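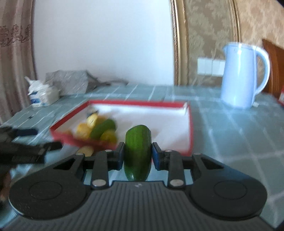
Origen del reglamento del antiguo mercado cubierto de Derese

Mwajuma Kimaro

Solicito orientación sobre el primer reglamento del mercado cubierto de Derese, anterior a la reforma de la plaza. Preparo un estudio sobre el abastecimiento de la villa cuando contaba con 1.930 habitantes y la venta de hortalizas se hacía todavía en puestos al aire libre, junto al abrevadero. En una copia parcial del texto, el artículo 6 distingue entre la hortaliza vendida al peso y la vendida por piezas. Un pepino corto y grueso, de piel verde oscura y algo rugosa como el de la fotografía, entraría, según mi lectura, en la segunda categoría, que el reglamento denomina «género menudo», aunque la redacción es ambigua. Agradecería saber si se conserva el texto íntegro, en qué fondo puede consultarse y si la distinción respondía a motivos fiscales o de higiene.

Ward Jacobs

Estimada Sra. Kimaro:

El texto íntegro se conserva en la sección de Abastos del archivo municipal, legajo 2, junto con las actas de arrendamiento de los puestos. La consulta es libre en horario de mañana, previa petición por escrito. Conviene advertir que la signatura antigua, la que aparece en la mayoría de las publicaciones locales, quedó sin efecto tras el traslado de los fondos desde la casa de Niltmont.

En cuanto al artículo 6, la finalidad era principalmente fiscal. El arbitrio sobre el peso se cobraba en la báscula situada a la entrada del mercado y su recaudación estaba arrendada a un particular. Los géneros vendidos por piezas quedaban exentos de pasar por ella y tributaban mediante una cuota fija por puesto. Las actas recogen varias reclamaciones del arrendatario, quien sostenía que los hortelanos declaraban por piezas lo que después despachaban por arrobas. Las disposiciones de higiene figuran en un capítulo separado, dedicado al baldeo del pavimento, la retirada de desperdicios antes de las dos de la tarde y la prohibición de lavar verduras en el abrevadero.

Respecto del «género menudo», el reglamento no incluye una relación cerrada. Una adición al margen, fechada en abril y sin indicación de año, menciona ajos, limones y pepinos, por lo que su interpretación parece correcta. La nota es de otra mano y no puedo asegurar que llegara a aprobarse.

Samby

En la biblioteca también hay un folleto sobre el mercado, de casi 100 páginas, con un plano de los puestos. No recuerdo que reproduzca el reglamento. Puede preguntarse en el mostrador.

Plodoson

Únicamente deseo precisar que el abrevadero no se encontraba junto al mercado cubierto, sino en la plaza vieja, donde estaban los puestos anteriores. Ambos emplazamientos se confunden con frecuencia. La báscula se trasladó de uno a otro y, en consecuencia, las reclamaciones del arrendatario podrían corresponder a cualquiera de los dos. Recomiendo cotejar las actas con el plano antes de citarlas.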